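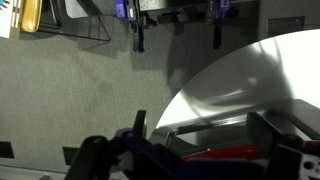
Home Notebook Projects Rooms Contact

Search this notebook Go

22/10/2021
Posted by Iraís Orozco

Right, the breakout corner. I've been putting this off since July and today I finally got a morning on it, so I'm writing it up while I still remember which box everything went in. The question is whether we keep the round white table or swap it for the oblong one from Melden. I went in thinking swap. Now I'm less sure, because against that plain grey carpet the round one does look smart, and the curve leaves you a decent bit of floor to get past on. The trouble is the shine! The top is so glossy that one side of it goes nearly pure white in the light, and any shadow that falls across it turns into a big soft smudge. Try reading a printed drawing on that after lunch. I gave up and took mine back to my own desk.

So — things I tried.

First, the Omo mat (the big felt one, still in its sleeve, ref 3447 if anyone needs to reorder). It kills the glare completely and it's nice to write on. It's also square, so the corners flop over the edge and you catch them with your elbow. I could cut it round but I'd want Scanlon's say-so before I take a knife to it, it was bought out of their budget. Have emailed.

Second, turning the blinds down. Works fine, makes the corner feel like a cupboard. No.

Third, moving the whole table 43 cm away from the window wall. Better than I expected. You still get the bright patch but it sits further round, and whoever's on the wall side can see their paper. I've left it there for now, so please don't shove it back for a few days, I want to see if people moan.

Carpet notes while I was down there. The low pile is holding up well, hoovered easily, and the darker patches I'd been fretting over were only shadow. I did find two of the felt pads had come off the chair feet (2 more look ready to go). New pads are in the Gullum tin, second shelf, 14 left in the packet. Stick them on properly, please, press and hold for a bit — last time they slid off sideways and left glue on the floor, and it was me who had to scrape it up with a ruler.

Wiping the table: damp cloth, then dry cloth, straight away. The spray in the kitchen leaves swirls and on that finish you see every single one. I had a go with the spray first, obviously, and spent ages getting it off again.

Still to do: measure the Melden table properly (the label says one thing and my tape says another), chase Scanlon about the mat, ask whether the lamp can come over from the back bench. If the lamp's free I'd like to try it low down and off to the side, before we start buying anything.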